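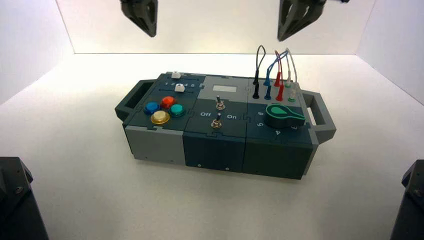 Fernville Hands-On Room
Tabletop Activity Unit: Inspection Checklist with Comments
Revised July 2026

Replaces the January version, which had a section on batteries that everyone skipped and a section on cleaning that everyone wishes they had.

Applies to the three-module board with sliders, push buttons and the small display. The wall-mounted units have their own sheet, and their own problems.

Do sections 1 to 5 in order. Write OK, WATCH or FIX next to each line. "Fine I guess" has been retired as a rating.

1. BEFORE TOUCHING ANYTHING

1.1 Table is clean, dry and level.
OK. White tabletops show everything, which is a mixed blessing. Wipe first, then inspect, or you will spend ten minutes investigating a crumb.

1.2 Unit sits clear of the table edge on all sides, handles included.
OK. The handles stick out at both ends, so measure from the handle. Last winter's measurement was taken from the box, and the left handle spent a season catching sleeves.

1.3 Light is even, no glare on the display.
OK. If you have to tilt your head to check the screen, so will every visitor.

2. CASE AND HANDLES

2.1 Left handle: tight, no cracks at the root.
OK.

2.2 Right handle: same.
WATCH. A tiny amount of play, felt when lifting and not otherwise. It has been on WATCH since January and seems content there. If it gets any looser than a kitchen cabinet knob, call it FIX.

2.3 Jigsaw joints between modules: fully seated, flush on top, no gap you can get a fingernail into.
OK. Run a fingertip along each joint with your eyes closed. You will look silly and you will find the step every time.

2.4 Screws on the front panels: present and snug.
OK. Snug means snug. The previous owner of the big screwdriver believed in tightening until something creaked, and the big screwdriver now lives in the office.

2.5 Edges and corners: no chips, burrs or sticky patches.
OK after cleaning. The sticky patch was jam. Do not ask which kind, it was not that sort of inspection.

2.6 Lift test. Two hands, one per handle, straight up, hold for a slow breath, straight down.
OK. Never lift by one handle — the joints are good, but they were made to hold modules together on a table and have no ambitions beyond that.

3. SLIDERS

3.1 Both knobs travel the whole slot without catching.
Upper: OK. Lower: WATCH, slightly gritty near one end. Dry brush only. The can of Lillum spray is for door hinges, whatever the label promises.

3.2 Knobs pull-tested.
OK. Gentle and straight. These are white, small and very interesting to anyone under four, so a loose one takes the unit out of use the same day.

3.3 Number scale by the lower slot readable, 1 through 5.
OK. Check it from a sitting height too. Abrasive pads are what killed the lettering on the old Titudetti unit, and we still have people asking what the blank slider does.

4. BUTTONS AND DISPLAY

4.1 Each button goes down and comes back: blue, red, green, yellow.
Blue OK. Red OK. Green OK. Yellow WATCH, returns, but takes its time about it. The yellow one is nearest the front and gets most of the abuse. Log says 500 presses between checks is the sensible limit. The counter read 1,657.

4.2 Bezel rings do not turn under finger pressure.
OK. If one does turn, stop turning it. You would think this needed no instruction.

4.3 Caps smooth, no cracks in the domes.
OK. A hairline crack pinches skin long before anyone sees it.

4.4 Display window: no cracks, no lifting at the edges.
OK. Press lightly at each corner. This line concerns the window only. Whether the screen says anything clever is a matter for the activity sheet.

5. BEFORE IT GOES BACK OUT

5.1 Wiped with a damp cloth, dried with a second one.
OK. Damp. A cloth that drips is wet, and wet belongs nowhere near a button.

5.2 Storage shelf rated for the load and not stacked above 2 units.
OK. The Ezzat shelving has plenty of capacity, but the top unit ends up at a height where people lift it with their fingertips and optimism.

5.3 Log filled in, press counter reset.
OK. Counter reset to zero. It should come back here at 500, and a note has been taped next to it saying so. The note before that said 600, was also ignored, and has been thrown away.

OPEN ITEMS

Right handle, slight play. Recheck at next lift test.
Lower slider, gritty. Brush again after a week of use.
Yellow button, slow return. Order a spare switch now, before it stops returning at all.

Result: passed for use, with three items on WATCH. The checklist goes in the green folder. The blue folder is for invoices — please stop filing jam-related findings with the invoices.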